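Our daughter was registered in June with Penrose as her middle name, after my grandmother's side. My partner and I now both regret it and would like to swap it for something plainer. We haven't used it anywhere except the certificate and the doctor's. Can a middle name be changed once the entry has been made, or are we stuck with it? She is 2 months old.

Also, would the name have to be changed at the surgery separately?
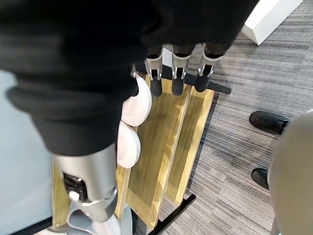 Kieran Pearce

You aren't stuck. Ring the register office where you did the original entry and ask about changing a forename. In England and Wales there is a time limit of a year from registration, so you are well inside it. They will send you a form and there is a fee. The old name stays on the record with the new one added beside it, so a full copy will show both.

Tell the surgery yourselves. Ours wanted to see the new certificate and did it at the desk.

Do agree on the new name before you ring. We went from Prirasus to Testgate (both family surnames) and had a cross grandparent either way. 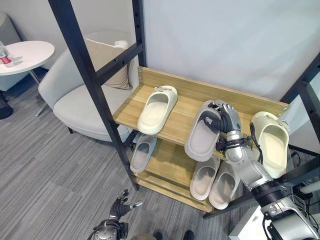 *Shoe rack with slippers on the top shelf*

Odair Peixoto

Just leave it, no one uses a middle name. Mine is spelt wrong on half my papers and it has never mattered.

If you do go ahead, get 2 copies of the certificate while you're at it. We needed one for the passport and one for the bank in the same week. Not sure if Scotland is the same, so check if you're up there.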